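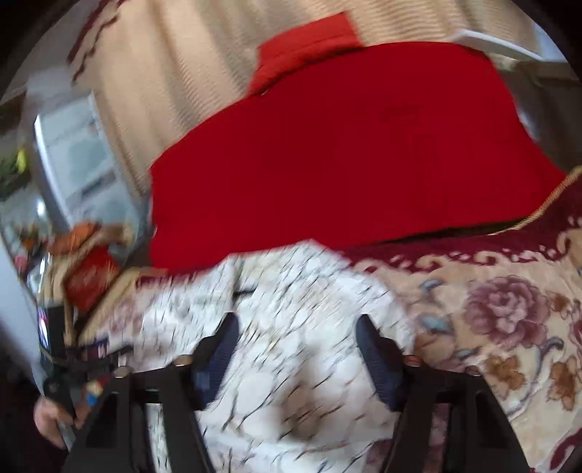 4.2 Soft covers and the claim of the "made" seat

Much of the writing on home textiles takes it for granted that a bed or sofa has a finished state, and that everything done to it during the day is a departure from that state or a return to it. Marchuk builds a whole scoring method on this idea. A bed is rated from 0 to 4 according to how closely its covers match the arrangement the household names as correct. We used the Marchuk scale in the Zenthorpe homes because it is the only one in common use, and we came away doubting that it measures what it says it measures.

The trouble starts with the word "correct." When we asked people in Zenthorpe to tell us how their covers should lie, most gave an answer quickly. When we asked the same people again in August, many gave a different one, with the same confidence. The red throw that belonged on top in the first interview belonged underneath in the second. A floral blanket that was "for the bed" had become "for the feet." Bosetti treats this kind of change as error on the part of the person answering. We see no good grounds for that. It is at least as likely that the question is a poor one, and that people supply a rule when asked for a rule.

A second difficulty is layering. The Marchuk scale was drawn up for beds with a sheet, a quilt and a spread. Of the 200 beds and sofas in our record, few were so simple. Plush throws, fleece blankets, quilts and loose cushions were used together, and a single piece could serve as cover, padding or wrap within one evening. The coder has to decide which layer counts as the top. In a bed where a red cloth lies over one part, a speckled quilt over another and a flowered blanket over a third, there is no top layer in the sense the scale needs. Our 2 coders dealt with such cases by picking the largest visible piece, and we don't claim this was anything better than a habit they shared.

Cushions raise the problem in its sharpest form. Trancombe argues that cushions are the last thing placed and the first thing moved, and so give the clearest sign of whether a seat is "made." The argument is attractive and has been repeated often. It depends, though, on being able to tell a cushion that has been placed from one that has simply ended up somewhere. Figure 3 gives a sofa from the Zenthorpe set with two cushions of different size and pattern.
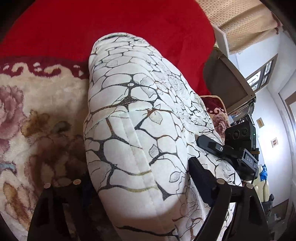 Figure 3. Large vein-patterned cushion lying tilted on a red plush throw, with a smaller dark red pillow partly hidden behind it and a floral fleece blanket to the left.

Under Trancombe's rule the sofa in Figure 3 should be coded as unmade. The large cushion is tilted and blocks part of the smaller one, which shows only from behind it. Yet a tilted cushion in front of a small one is also a common way of arranging them on purpose, and a good number of our households described exactly that when asked how the sofa should look. One coder gave the sofa a 1 and the other a 3. Both could defend the score from the written rules. After discussion they agreed on a 2, which settled the spreadsheet and told us nothing further about the sofa.

It might be answered that pattern could help. Bosetti proposes that households match pieces by color, and that a matched set is evidence of care. We tried this. The dark red pillow and the red throw in Figure 3 would pass as a match, and so would the dark red band on the edge of the fleece blanket. The white cushion with its black veins would not. But red is very common in the Zenthorpe homes, on throws, blankets and curtain trim alike, and in a place where so much is red, two red things side by side are weak evidence of a decision. We ran the color-match measure across all 363 textile pieces in the inventory and found that it mostly picked out homes that owned a lot of red.

We don't think the answer is a finer scale. Several have been suggested, with half points or with separate scores for each layer, and they would give us more numbers about the same doubtful thing. What we could record with some confidence was plainer: which pieces were on the seat, which of them touched, and which covered which. The coders agreed on these points far more often than on the Marchuk score, including for the crumpled quilts that had given them the most trouble. For the rest of this paper we report contact and overlap only. The Marchuk scores are kept in the appendix for readers who want to compare our homes with earlier samples, though we would urge them to be slow about it.

One objection remains. By dropping the idea of a finished state we may be throwing out something that matters to the people who live with these covers, many of whom do speak of a bed as done or not done. We accept this. Our complaint is with the step from that way of speaking to a score given by a visitor at the door, at an hour of the visitor's choosing. Visits in this study fell mainly between 4 in the afternoon and early evening, when a sofa is likely to be in use, and a low score at that time may mean only that someone had been sitting down.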